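Unit 5: Recording demonstrations with hand-held grippers

These notes go with the lab half of the unit. Read them before your group's first session in the Prurska rooms. The lecture slides cover the math for tracking; what follows is mostly practical.

5.1 What the groups are doing

Each group records household tasks that will later be used to train a policy for the Mazurek arm. The operator holds one gripper in each hand and does the task at normal working speed. The position of each gripper is recovered from the cube of printed markers mounted near its base, so the cube has to stay in view of the head camera. If you turn your wrist so far that the cube is hidden behind your own forearm, the track drops out and the take is usually lost.

Groups work in pairs of operators. Two people can share a room as long as they agree on who has which surface before starting. In the bathroom setup, one usually takes the vanity and the other the tub.
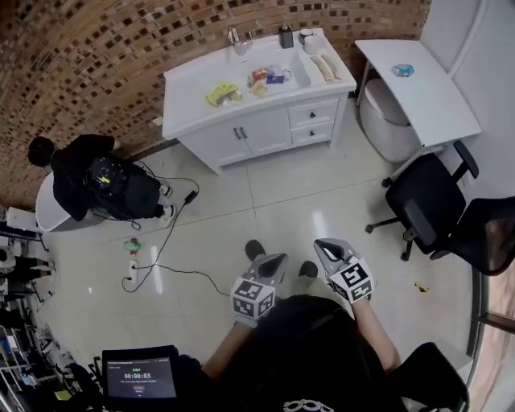 Andden Lab Course Notes, p. 9

The floor is the thing to watch in the bathroom setup. The tile is glossy, and cables run across it to the power strip. Lay them along the wall where you can and step over them where you can't. Push the office chairs back before you start a take, and look where your feet are when you turn.

5.2 Before each take

Check that both grippers open and close fully. Hold them out in front of you with the tips toward the floor and keep still until the timer is running. The first few seconds are used to line up the two tracks, and a take that starts with the hands already moving can't be aligned.

Put the small items on the counter in a new arrangement each time. Packets and folded things are fine. Don't line them up neatly - the policy learns the layout if you do.

5.3 During the take

Work at the speed you would use at home. Slow, careful motion looks safe but gives poor data for this policy. If you drop something, pick it up and go on. Dropped and recovered items are useful, and last term's set had too few of them.

Don't talk to the other operator about your task while recording. A short warning about a cable or a chair is fine.

5.4 Log sheet

Write down the room, the task, the operator number and whether the take was clean, recovered or lost. The class set stood at 674 takes at the start of June, and about a tenth of those could not be used for lack of a log entry. Hand in the sheet with your files in the Henow folder by 4 p.m. on the day of your session.

Related notes
Unit 4: Marker tracking and camera calibration
Unit 6: Cleaning and trimming takes
Unit 7: First tests on the Mazurek arm
Lab safety sheet, Prurska rooms
Henow folder: naming your files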